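Sano

About us

We look after backups and recovery for companies that have between one server room and three of them. Sano has been doing this long enough to distrust most of what is written about it, including some things we wrote ourselves. This page is meant to tell you how we work and where we stop being useful, so you can decide whether a call is worth your time.

What we do

We run copies of our customers' servers in a second location, keep them current, and bring them up when the first location can't be used. We also handle the smaller and far more common job, which is getting back one folder that somebody deleted before lunch. The small job makes up most of our tickets. It never appears in anyone's sales deck.

Our customers are mostly outfits with 30 to 400 employees: clinics, machine shops, regional distributors, a few law offices. They usually have an IT department of two or three people who also fix the printers. We don't replace those people, and we get nervous when a prospect asks if we could. Somebody inside the building has to know which system the payroll clerk depends on. We have never managed to learn that from a network diagram.

What we don't believe

"Zero downtime." Every system goes down. You can shorten the gap, and you can pay a great deal to shorten it further, but we have yet to see a contract with the word "zero" in it that didn't take it back in the definitions section.

"Set it and forget it." Replication jobs fail quietly. A disk fills up, a password expires, a new database gets added and is never put in the protection group. The dashboard stays green, as it was told to watch the old list. We check the list against the real machines every month, by hand, and we usually find something.

"Military-grade encryption." We encrypt your data in transit and at rest, and you hold a copy of the keys. We don't know what the phrase is supposed to add.

"AI-driven recovery." We've sat through the demos. Some of the anomaly detection is decent at spotting a sudden burst of changed files, and we use a tool that does it. It also flagged a customer's year-end close as an attack two years in a row. A person still decides whether to fail over.

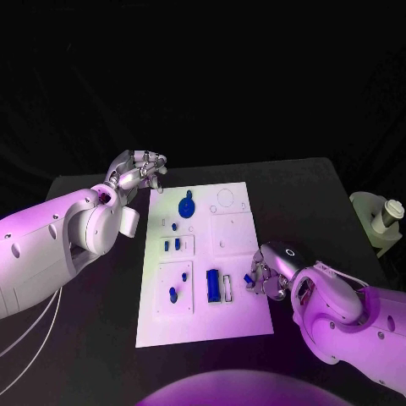

Robot arms on either side of a white work sheet.

How we test

Each customer gets two recovery tests a year. They are included in the price and they are not optional. We had a few customers who kept postponing theirs, and we ended up writing the tests into the agreement, with a clause that lets us suspend the recovery time commitment if a test is skipped. Some prospects have walked away over that clause. We think it's the most honest paragraph in the document and we aren't taking it out.

A test means we start your copied servers in an isolated network, and your own staff log in and try to do their work. If the accounting package opens but can't find its license server, that counts as a failed test, even though every machine booted. We've read plenty of industry reports where "successful test" means the login screen came up. We would want to know who logged in after that.

You get the results in writing, including the bad ones. The first test usually goes poorly. Expect missing firewall rules, a forgotten DNS entry, and at least one server that turns out to be talking to something under somebody's desk.

What we run on

Our replication layer is Verkuto, which we picked after a long trial against two other products. It handles mixed hypervisors well and its journal lets us roll back to a point shortly before things went wrong. Its reporting is weak, and the permissions model seems to have been designed by someone who never had more than one customer. We built our own reporting on top, called Ulard, and that is what you'll see when you log in to the portal. Ulard is plain. It shows what is protected, what isn't, how old the latest copy is, and when you last tested. People ask us for more charts. So far we've said no.

We earn no commission on Verkuto licenses. If a better product comes along we'll move, and the cost of moving is ours.

Where your data sits

Our main recovery site is a leased hall in the Bíró building, with its own power feeds and two network carriers entering from different streets. We walked the route of both before signing, having been told at an earlier site that the lines were separate when they shared a trench for the last block. A second hall in another state holds an offline copy that can't be changed or deleted from the main network, by you or by us.

Don't take our word for any of it. Customers can visit the Bíró hall with a few days' notice. Bring a photo ID and a sweater.

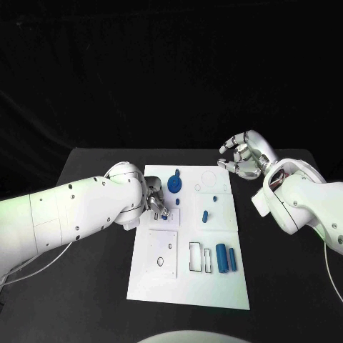
When we're the wrong choice

If you run everything in one large public cloud and have a good engineer on staff, you can probably do most of this yourself for less. We'll tell you so on the first call.

If you need recovery measured in seconds, look at a clustered design across two live sites. That's a different kind of project with a different kind of bill.

If what you want is a certificate to show an auditor, there are cheaper ways to get one. We have looked at a few of those certificates and would not want to restore a business from them.

Pricing

We charge by protected server and by stored terabyte. Declaring a disaster costs nothing extra for the first 30 days. We disliked the industry habit of billing people a declaration fee on the worst morning of their year, and we also noticed that it made them wait too long before calling. After 30 days you pay for the computing you use, at the rate printed in your agreement.

Contracts run for one year. There is no automatic renewal. When you leave, we hand over your data in a standard format and send written confirmation once our copies are erased.

Getting in touch

Use the contact form or call the main line during business hours. Existing customers should use the emergency number in the portal, and should also have it written on paper somewhere outside the server room. New customers are taken on in small groups, and the next group starts in January.

Page last reviewed 29 Dec 2018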